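# Droltitz Slider Bag, Clear, with Orange-Red Zipper

The long one, for soft things you want to be able to see.

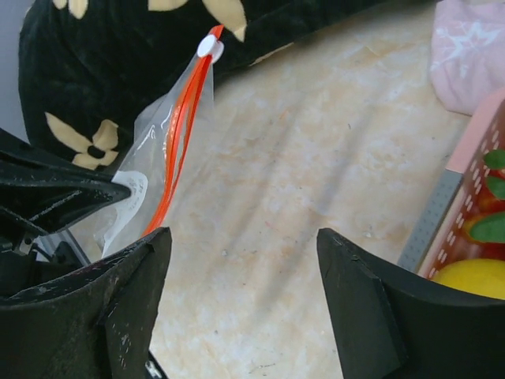
**Corinne Haverly**
Product writer and bag tester, Sostix
Page updated 2018-03-28

I have been writing up storage goods for Sostix long enough to have a drawer at home where the samples go, and the Droltitz slider bag is the one that keeps leaving the drawer. My family takes them. They go off to the gym and the garage and the back seat of the car, and then I have to open another pack, so please read what follows as coming from somebody who is fond of the thing and has used a great many of them.

It's a plain clear plastic zipper bag, longer than it is wide, with a white slider on a bright orange-red closure. The film is soft and limp. It folds up small, it creases, and it will never stand up on a shelf by itself the way a stiff pouch does. If you want a pouch that stands, the Achari gusset bag is further down the same category page and it's very good. The Droltitz is for the other jobs, where the bag needs to lie down flat or wrap itself around whatever is inside.

## What people buy it for

Mostly textiles, judging by the notes that come back with reorders. Scarves, table linens, velvet and plush pieces, baby blankets, one good sweater that has to make it through to fall. Dark plush cloth is the test I always give a storage bag first, as every speck of lint in the county will find its way onto it, and a folded black throw kept in one of these over the summer came out in August looking the way it went in. I'll admit I had been careful to brush it before it went away. You should do that too.

Beyond textiles, we hear about:

- knitting in progress, with the yarn and the pattern together
- costume pieces and dance tights
- cords and chargers for a trip
- doll clothes
- swimsuits on the way home (more on that under Care)
- gift wrap ribbon, which I do myself every January and am always glad of by December

We don't sell it for food. The film hasn't been rated for it, and there are perfectly good kitchen bags in the kitchen section.

## The zipper, at some length

Forgive me, but the zipper is the reason this page exists and I'd like to spend a minute on it.

The closure is two strips that press together, and the slider rides along them and does the pressing for you. It has a rounded oval face that a thumb sits on nicely, even a cold thumb or one with hand cream on it. The color is a real help. On a clear bag with a clear closure you end up tilting the whole thing toward a lamp to find where it opens, and with the orange-red strip you simply look. I can find mine at the bottom of a dark tote, and I've stopped dumping the tote out on the counter, where everything used to end up rolling around between the mail and the toaster.

One thing to know: if you stuff the bag past what it can comfortably hold, or if you grab it by the side and pull, the strips can part somewhere in the middle while both ends still look shut. Run the slider all the way back to the open end and then all the way closed again, slowly, and they'll go together. If there's a thread or a bit of fringe caught in there, pick it out first. Pinching with your fingers works for a short stretch, but the slider does it better.

The slider doesn't lock. For a suitcase that's fine. For something that's going to be tossed around loose in a truck, put the bag inside another bag.

## The white label patch

Each bag carries a white patch with a curved outline, rounded at the top and narrower toward the bottom. There's some small gray print on it. The rest of the patch takes a permanent marker, and a ballpoint will do in a pinch, though it skips. Let the ink dry for a minute before you stack the bags.

I write the contents and the year, and I wish I'd started with the year sooner, because I own three bags marked "nice napkins" and have no idea which set came from which holiday.

If you'd rather not write on the bag at all, an Ornora removable label sticks to the patch and peels off cleanly. It will not stick well to the bare film, so do aim for the patch.

## Size and packs

| | |
|---|---|
| Length | 13 inches |
| Body | Clear plastic film |
| Closure | Press-together strips, orange-red |
| Slider | White, oval face |
| Label area | White patch |
| Food use | No |
| Household pack | Sold by the sleeve |
| Trade cartons | 700, 1000 or 2000 bags |

People ask why the smallest carton is 700, and the answer is that it's what fits in the box we already had. It has worked out well for the quilt shops and school theater departments, who found 1000 a bit much to store, so we've left it alone. The 2000 carton is heavy, and it ships on its own even when you've ordered other items with it. Please don't worry if the rest of your order turns up first.

Trade cartons are packed flat. The bags may cling to each other when you first open the box, particularly in dry weather. Fan the stack like a deck of cards and they come apart.

## How I pack one

You will have your own way, and it's surely fine. Mine goes like this.

Lay the empty bag out on a smooth, clean surface. A stone or marble-look countertop is lovely for this, and a dining table is nearly as good. Slide the closure open the whole way, and I do mean the whole way, even if the item is small. Fold your cloth a little narrower than the bag and about as long as you'd fold a bath towel, with the bulky fold going in first. Plush and velvet should be folded with the nap to the inside so the pile isn't rubbing on the film each time the bag gets moved.

Ease it down to the bottom. Then lay your forearm across the bag and press toward the opening to send the air out, and close the slider while your arm is still there. A little air left behind does no harm. I wouldn't chase every last bit of it with velvet in any case, or you'll be steaming creases out for half an afternoon.

For two thin things in one bag, put a sheet of plain tissue in between. It keeps dark dye away from light cloth and makes it much easier to pull out only the one you want.

## Care

Wipe the bag inside and out with a damp cloth and a drop of dish soap. Leave it open until it's completely dry. The dishwasher will ruin it, and so will the clothes dryer, which I know from a morning when one was hiding inside a pillowcase.

Wrinkles in the film are normal and come with use. They catch the light and look more dramatic than they are. If they bother you, warm the bag for a few minutes in a sunny window and smooth it with your palm, but no iron, please, not even through a towel.

Wet swimsuits can ride home in one. Take them out the same day. Nothing damp should be put away for the season in any closed bag, ours included.

If the slider starts to drag, rub a dry bar of soap once along the strips. If it comes off an end, it can usually be coaxed back on by pinching the strips together and feeding them in from the side, though it takes patience and good light, and with the household sleeves most people just reach for a fresh bag.

## Questions that come in by mail

**Does it come in another color?** The orange-red is the only one at present. A navy zipper was tried and it looked very handsome, but against dark fabrics it disappeared, and finding the opening quickly is most of what we like about this bag.

**Can I hang it?** There's no hole or hook. Please don't punch one through the label patch; the film tears from there.

**Will it keep moths out?** A fully closed bag puts a barrier in their way, but we make no promises about moths. Clean the wool before you store it, and look in on it now and then.

**Is it safe for small children?** Keep plastic bags away from babies and little ones, full or empty, and store the sleeve up high.

**Can I return an opened sleeve?** Yes, if most of the bags are still in it. Trade cartons need to come back sealed.

## Goes well with

- **Achari gusset bag**, for folded knits that need to stand on a closet shelf
- **Ornora removable labels**, plain white, on a roll
- **Sostix tissue sheets**, unbleached, in a flat pack

Household sleeves ship with the regular daily orders. For cartons, use the trade form and tell us in the notes box if you don't have a loading door, so that we can send the driver with the hand truck.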